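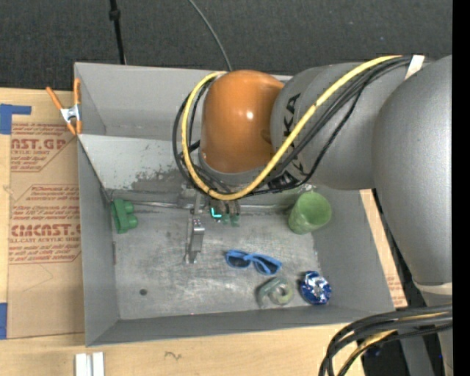

Bins, Trays and Tabletops: Your Questions

I get a lot of email about gray bins, so I'm putting my answers in one place (hi, Murray, most of these are yours!).

Do I really need a bin on my worktable?
If you sort small stuff, yes, I think so. I went years without one and spent half my evenings chasing screws across the floor. Mine sits right on a light wooden top and I love it there.

Why do you like sloping panels so much?
They bring things down to where I can grab them! Straight walls are fine for storage, but for picking through parts all day I'll take a slope every time.

My paint is chipping. Should I toss the bin?
Please don't. A dark, worn patch on a sloping panel doesn't bother me one bit. If yours is flaking into your parts, sand the edges smooth, wipe it down and touch it up. Give the paint 18 hours before you fill the bin again (I've rushed it, and I was picking fuzz out of it for weeks).

What size should I get?
Measure your table first. My big one from Drurnent is 39 inches long, and I had to move a lamp to fit it. Leave 8 inches free in front for your arms.

Is the Tarar worth $189?
For me it was, but I use it every day. Uzma Kiani bought the smaller Inon in February and she's just as happy, so try that one if you're on the fence.

How do you clean the corners?
An old paintbrush, dry, then a damp rag. I empty everything out first, even when I really don't feel like it.

Can I put one on a nice table?
Sure, with felt pads underneath. Lift it when you want to move it, though, and don't drag it. I have the scratches to prove it.

Last updated 15/04/2023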